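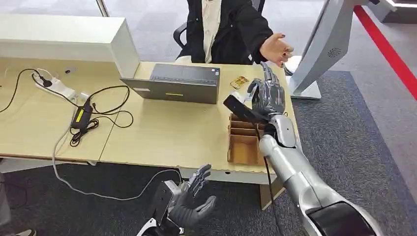 机越しの受け渡し。右手が黒い平たい品をつまみ、相手は手のひらを上に向けて待つ。

# 離さない手

Lendsideの受付カウンターで、受け渡しロボットが利用者の指を挟んだのは2023年5月20日の午後だった。けがは軽い内出血で、手当てはその場で済んだ。ロボットは非常停止ボタンで止められ、翌日から運用を外れた。

機体の開発元はStamus、指先の力覚センサーはFlesineの製品である。報告書によると、ロボットはカードを差し出し、相手がつかんだところまでは手順どおりに動いていた。ところが指が開かない。利用者が引くと、制御側はその力を「品物が滑り落ちかけている」と解釈し、握りを強めた。利用者は持ち直そうとして指を奥へ入れ、そこで挟まれた。

センサーは壊れていなかった。原因は、滑り止めの処理と受け渡しの処理が同じ信号を見ていたことにある。品物にかかる力が変わったとき、700ミリ秒以内に相手が引いていると判定できなければ、滑り止めが優先される。箱や端末のように厚みのある品では、この順番でも問題は表に出なかった。薄いカードはたわむため、引く力が指先に届くのが遅れる。判定が間に合わないのは、たいていこちらだった。

記録に残る受け渡しは1,516回。そのうち954回がカードや薄い冊子だった。Stamusが事故後に読み返したところ、指が開くまでに普段より長くかかった例がいくつも見つかった。どれも最後には品物が渡っていたので、成功として集計されていた。 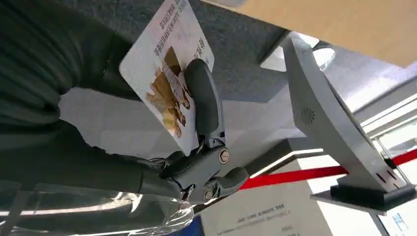

カードは、つまむ位置によっても条件が変わる。端に近いところを押さえれば、相手がつかめる面は広く残るが、運ぶ途中で傾きやすい。中央に寄せると安定する代わりに、相手の指とロボットの指が近づく。設計の段階では安定が重く見られ、中央寄りが標準になっていた。挟み込みの距離については、仕様書に数値の記載がなかった。

改修は二つに分かれる。ひとつは、腕が受け渡しの姿勢に入ったら滑り止めを切ること。品物を落とす回数は増えるが、握りが強まることはなくなる。もうひとつは時間の上限で、相手の接触を検知してから1,000ミリ秒たっても判定がつかなければ、無条件で指を開く。

検証を請け負ったChukwuは、前者を妥当としたうえで、後者には注文をつけた。接触の検知そのものが遅れた場合、上限の時計も遅れて動き出すからだ。同社は、指の駆動電流に独立した上限を設け、ソフトウエアの判断とは別に力を抑えるよう求めている。Stamusはこれを受け入れ、回路の変更に取りかかった。

現場の手順も変わった。受け取る側には、品物が出てきたら下に手のひらを添え、引っ張らずに待つよう案内する。係員は非常停止ボタンに手の届く位置に立つ。Lendsideは、回路の変更が済んだ機体で試験をやり直すまで、カウンターでの運用を再開しないとしている。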